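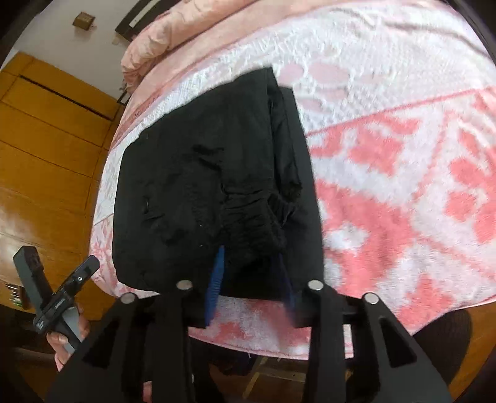

Figure 2. Folded black garment with an elastic waistband, on a bed with a pink and white blanket.

3.2 Folded garments on soft surfaces

Clothing was sorted on the bed in most of the Sullbridge homes, and the bed cover was left in place. Of the 913 folded items logged in March, 26 were set aside as too loosely folded to measure. Dark garments with a gathered waist were the hardest to class. The elastic draws the cloth into ripples — visible near the lower centre of the bundle in Figure 2 — and the outline is then only roughly rectangular. Creases were scored by hand on the scale of Testa and Głowacki. Lint was noted but not scored. Thick, fuzzy covers gave under the bundle by up to 2 cm, and height was therefore taken from the top fold down to a rigid card slid beneath the garment.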